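Review: Trustance two-arm simulator, school licence

Our robotics club has used the Trustance simulator for two terms, on the school licence, with students in Years 9 to 11. This review covers the two-arm bench package only. We paid for it out of club funds and have no connection to the company.

We bought it because we have one real arm and 13 students. On a good Monday each student had a few minutes with the arm and spent the rest of the session watching. A simulator was the cheapest way to get everyone programming at once, and the two-arm bench was the only package in our price range that came with lessons suited to beginners.

Installation

The download is large and the school network made hard work of it. In the end we copied the installer to a memory stick and went from machine to machine. The program wants a proper graphics card. It ran well on the 11 desktops in the computer lab and badly on the library laptops, where the view froze whenever both arms moved. There is a low detail setting that turns off shadows. It helped, but we stopped using the laptops for anything except writing code.

Licensing is by seat and needs an internet connection at start-up. We were locked out twice when the school filter blocked the licence server. Support answered within a day both times, and the fix was a setting our IT staff had to change.

The bench and the tasks

The default scene is a table with two white arms mounted along one side. Each arm can be programmed separately or the two can be run from one script. For the early lessons you park one and work with the other. Students open the scene, write a short program, press run and watch the result. A reset button puts everything back where it was, and that gets used more than any other part of the software.

Our group spent most of second term on the square parts task, in which one arm is sent out over the table to work with two orange pieces. The lesson notes are short and leave the approach up to the student. Some of ours wrote out every position by hand. Others built a small function to come down from above and reused it for each part. 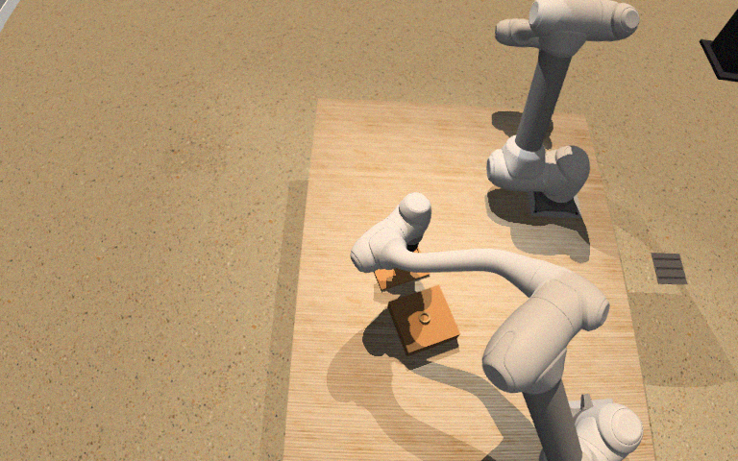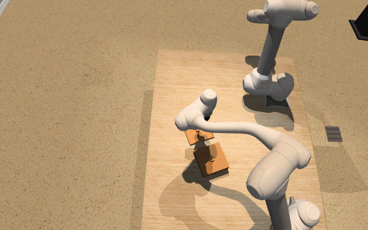 The curved reach over the table is the thing beginners find hardest to plan. They think about where the gripper should end up and forget that the elbow and forearm have to go somewhere too. The software does not warn you before a bad move. It runs the program, the arm hits the table or the other arm, and a red message appears in the log. I would have liked a preview mode. The older students learned to step through a program one line at a time, and that does much the same job.

The camera view can be moved with the mouse, and you will need to move it. From above, the wrist hides a good part of whatever is under it. Students who stayed with one view were often a little out in their positions and could not see why. We now make it a rule to look from at least two sides before running anything.

The shadows are more useful than I expected. Students use them to judge how high the gripper is off the table, so the low detail setting has a real cost.

The lessons

There are lessons for the whole year, and the first half is good. The language is plain and each one fits in a lunch hour. After that the quality drops. Two of the later lessons refer to menus that are no longer there, and the one on running both arms together jumps from a simple wave to a full handover with nothing in between. We wrote our own worksheet to fill the gap, and it took a couple of evenings.

There is a teacher's page that shows who has finished what. It works, although it marks a task as done when the program runs without an error, even if the part has ended up in the wrong place. You still need to look at the work.

How it compares

We also tried the free version of Staltex. It is lighter and ran on the laptops, but it has one arm only and the parts slide about in a way that put students off. Manurung is the better program if you want to build your own scenes. It is also much harder to learn, and I would not give it to Year 9.

As for moving from the screen to the real thing, programs written in Trustance did not run on our arm without changes. The order of the moves carried over well enough, but the positions all had to be measured again. The Rollville regional round in May allowed teams to submit a simulated entry, and ours used this package without trouble.

Price

The school licence cost us $464 for the year, with a further $100 for the second arm. I think the second arm should be included, given that the later lessons depend on it. If your students are new to this, leave it off for the first year. You can add it at any point and your saved work is kept.

Four out of five. We have renewed for next year on the desktops only.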